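Mokis Data Collection Program
Progress Report to the Jaretti Fund: Third Reporting Period

Summary

The third period covered setup and collection for the produce sorting tasks at the Middale site. The target in the work plan was 500 accepted demonstrations across both task families. The site delivered more than 4000 minutes of recorded operation, and the accepted set meets the target. Two items carry over to the next period: the relabeling of early recordings and the comparison of single-arm and two-arm policies.

1. Work completed

The Middale workstation is a two-arm cell with both arms mounted on the near side of the table. Each arm carries a parallel gripper. Operators control the arms by teleoperation, and joint positions, gripper commands and camera streams are logged on a common clock. Clock drift between the streams was a problem in the second period. It was traced to a driver setting and has not come back.

Collection was divided into two task families. In the first, loose play produce is moved between a basket and the table. In the second, produce is packed into, taken out of, or moved inside clear zip bags. The bag tasks were added at the Fund's request after the last review and took up most of the operator time.

The accepted set contains 300 bag demonstrations, with the remainder from the basket tasks. A demonstration is accepted if it reaches the goal state given in the task sheet, contains no operator pause longer than 16 seconds, and has complete data from every stream. Rejected recordings are kept in a separate partition with the reason code attached.

2. Cell layout

The side walls and back wall stay fixed for all recordings. The basket is placed beside the rack on the left. Bag positions vary according to the task sheet, and the contents of the basket and the bags are changed between blocks so that a policy cannot rely on one arrangement.
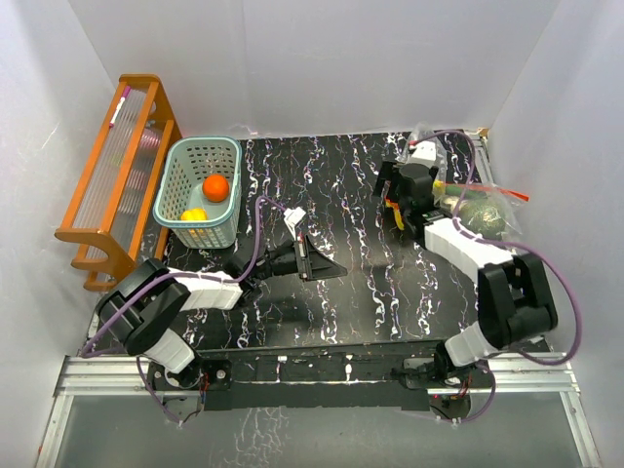
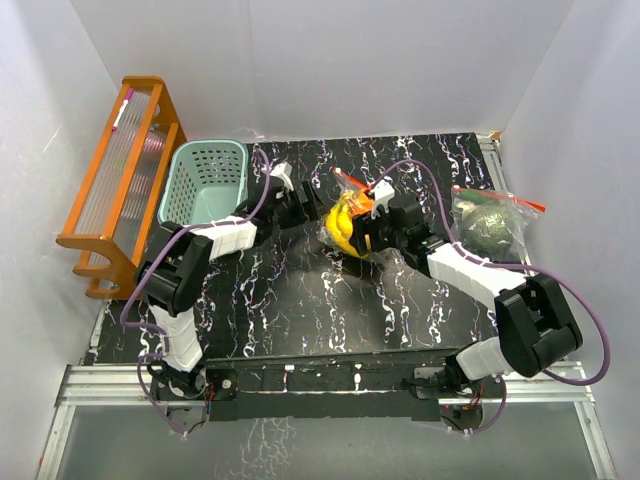
Figure 1. Middale cell, two arrangements of basket and bagged produce, both arms in view.

3. Observations on the bag tasks

Clear film remains the hardest material in the program. Highlights on the plastic move whenever the bag is touched, and the outline of the bag is a poor guide to where it can be gripped. The Khương perception module, which performs well on the loose items, produced unstable masks on bagged items in preliminary tests. We have stopped using its masks as input for these tasks and now pass the camera streams directly to the policy.

Operators settled on two strategies. Some grip the bag near the closure and steady it with the other arm. Others press the body of the bag against the table and work from the side. Both lead to accepted demonstrations, but mixing them without a label gave poor results in the first training run: the policy approached the bag halfway between the two grips and closed on nothing. Strategy is now recorded as a field at the start of each episode.

Idle-arm behavior also needed a rule. In early recordings the arm that was not in use was parked wherever the operator had left it. The task sheet now defines a rest range for each arm, and episodes that begin outside it are restarted.

4. Training status

A baseline policy was trained on the basket tasks and runs on the cell at reduced speed. It completes transfers of round items reliably. Long items are still dropped when gripped near one end. The bag policy has been trained only on the labeled part of the data and has not yet been evaluated under the full protocol, so no success rate is reported for it here.

5. Deviations from plan

Collection started later than scheduled owing to a delayed delivery of replacement gripper fingers. The time was recovered by running a second operator shift through November. Spending on operator hours is therefore above the line in the budget, and spending on hardware is below it. The total is unchanged.

6. Next period

Relabel the early bag recordings by strategy and return the usable ones to the accepted set.
Evaluate the bag policy under the full protocol, with bag positions not used in training.
Complete the single-arm and two-arm comparison on the basket tasks.
Deliver the first data release to Jaretti with the task sheets and reason codes.

One decision is requested from the Fund. The current license terms cover accepted demonstrations only. We propose to include the rejected partition in the release, as failed grasps are useful for training a failure detector. An answer before the release is packaged would avoid preparing it twice.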